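About Wurnent

Wurnent is a packaging and storage supply company. We sell bins, totes, cartons, shelving and labels to small manufacturers, repair shops, schools and mail-order businesses. Most of our customers place orders of a few boxes at a time, and our catalog is set up with them in mind.

The company started as a carton reseller with 3 employees and a rented loading dock. Today 37 people work here, split between the warehouse, the sales desk and the small print shop where we make custom labels. We are still privately owned.

What We Sell

Our catalog lists 1,365 items. Of those, 461 are kept in stock at all times and ship the next working day. The rest are ordered from the maker and usually take two weeks. The product page for each item tells you which group it falls in, and the sales desk can check a delivery date before you order.

Open-topped bins are our oldest line after cartons. We carry them in shallow and deep versions, with or without dividers, and most sizes can be bought singly.
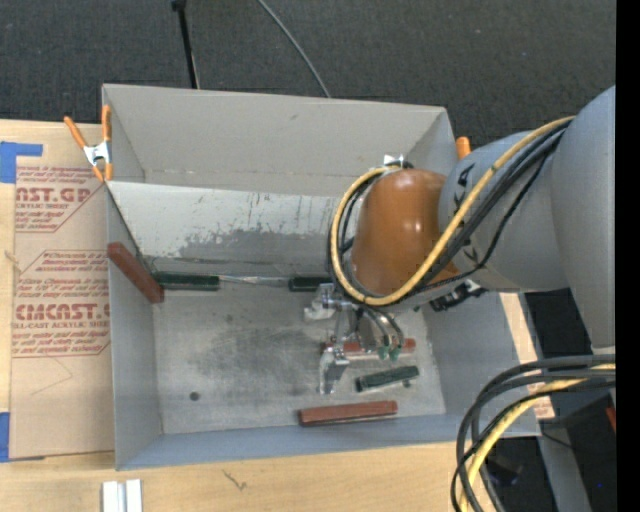

Gray open-topped bin on a wooden tabletop, with red and green blocks inside.

Clomico is our own label for shelving and wall rails. We started it after several customers asked for shelves that could be extended later without replacing the uprights. Every Clomico part made since the first batch fits every other one, and we plan to keep it that way.

Safavi is our line of paper tape and carton filler. It is sold by the roll or by the case.

Where We Work

Our office, warehouse and print shop are all in one building in Nindevau. The pickup counter is on the north side, next to the loading dock. It opens at 7:30 in the morning and closes at 4. Please have your order number ready – the counter staff cannot look up orders by company name.

Returns

Unused stock items can be returned within 30 days. Custom labels and cut-to-size shelving cannot be returned unless we made a mistake on the order. Returns are checked in on Monday, and refunds go out later that week.

Contact the sales desk by phone or through the order form.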